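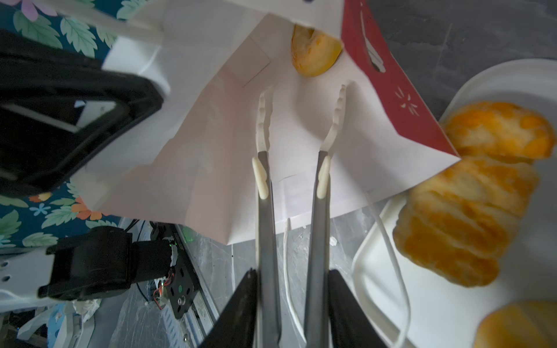 Search this site
Type a word Go

Home Food Animals Space How Things Work Ask Us

How Do Tongs Work?
29th October
By the Hultance Kids desk

Tongs are one of the simplest tools in a kitchen. They have no motor and no battery. A pair of tongs is two long arms joined together at one end. You squeeze the arms, the tips close, and whatever is between the tips gets picked up.

People use tongs for salad, pasta, ice, toast, corn on the cob and fried food. They are handy for moving fried food between a paper bag and a plate.

Two levers in one

A lever is a bar that turns around one point. That point is called the fulcrum. A seesaw is a lever, and its fulcrum is in the middle.

Each arm of a pair of tongs is a lever too. The fulcrum is at the end where the arms join. Your hand pushes somewhere along the middle, and the food is at the far end.

Because your hand is closer to the fulcrum than the food is, the tips move farther than your fingers do. A small squeeze makes a big movement. The tips also push more gently than your hand does. That helps when the food is soft or has a crust that breaks easily.

Scissors work another way. Their fulcrum is between the handles and the blades, so they can cut with a lot of force.

What opens them again?

Many tongs are made of springy metal, or have a small spring where the arms meet. When you squeeze, you bend the metal or press the spring. When you let go, it goes back to its old shape and the arms move apart.

Why the tips are wavy

Look closely at the tips of the tongs in the photo. They are white plastic, with small wavy teeth along the inner edge. The arms are gray steel.

Smooth tips can let food slide out. Teeth press into the bumps on the outside of the food and stop it from slipping. This grip is called friction. Fried food has a rough crust, so wavy tips hold it well.

Steel is good for the arms because it is stiff and does not break easily. Plastic is softer. Plastic tips are less likely to scratch a pan. Some kinds of plastic can melt, though, so tongs for very hot oil usually have metal tips. Frying oil is often near 355 degrees Fahrenheit, and only a grown-up should work with it.

Using tongs with a paper bag

A paper bag folds and creases, so its mouth may not stay open by itself. Hold one side of the bag with your free hand. Keep the tips a little open as they go in. Close them around one piece, lift it straight up, and set it on the plate before you let go.

Squeeze just hard enough. If you squeeze too hard, the crust cracks and crumbs fall in the bag.

Try it

You need tongs, two bowls, and 4 things of different shapes, such as a grape, a cotton ball, a walnut and a spoon.

Put everything in one bowl. Move each thing to the other bowl with the tongs. Then do it again, holding the tongs close to the joined end. Then hold them close to the tips. Which way was easier? Which thing was hardest to pick up?

Words to know

Lever: a bar that turns around one point
Fulcrum: the point a lever turns around
Friction: the force that slows things down when they rub together

Coming in November: Why does popcorn pop?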